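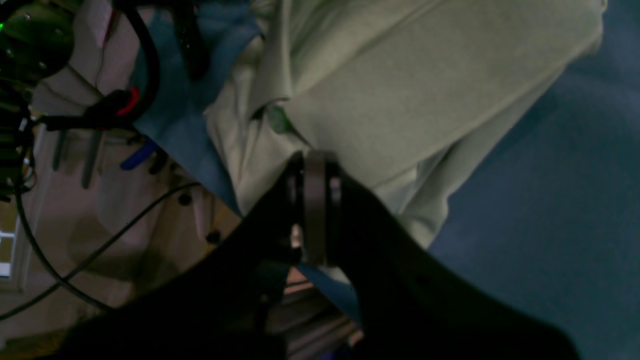

What is khaki drill? It is a hard-wearing cotton twill, dyed in dull shades from sand to grey-green, used mainly for trousers, shirts and work clothing.

**Khaki drill** is a warp-faced fabric in which each warp yarn passes over two or more weft yarns before going under one. The step moves across by one yarn at each pick, producing the diagonal line visible on the face. The reverse is flatter and duller in colour.

## Colour

The word *khaki* comes through Urdu from a Persian term for dust or soil. In trade use it covers a wide range, and greener shades are often sold as sage or olive. Cloth may be dyed in the piece or after the garment has been sewn. Garment dyeing leaves seams slightly darker or paler than the panels, depending on how far the dye reached into the folded layers.

## Construction of garments

Trousers in drill are normally sewn with flat-felled or overlocked seams. The flat-felled seam encloses both raw edges and is preferred for the inside leg, where abrasion is highest. Small woven tabs, in a matching or deeper colour, may be caught into a seam or stitched flat to a panel as a maker's mark.

## Creasing

Untreated cotton drill creases across the lap and behind the knee when the wearer sits. Resin finishes reduce this but lower the tear strength of the cloth. A small share of elastane, commonly 2 per cent, improves recovery without greatly changing the handle.

## Comparison with denim

Denim is also a warp-faced twill, but its warp is traditionally dyed with indigo and its weft left undyed. Drill is generally one colour throughout. Both soften with washing, although denim fades more unevenly because indigo sits near the surface of the yarn.

## Care

Drill is washed inside out in cool or warm water and dried on a line. Ironing is easiest while the cloth is slightly damp. Chlorine bleach weakens the fibre and shifts green shades towards yellow.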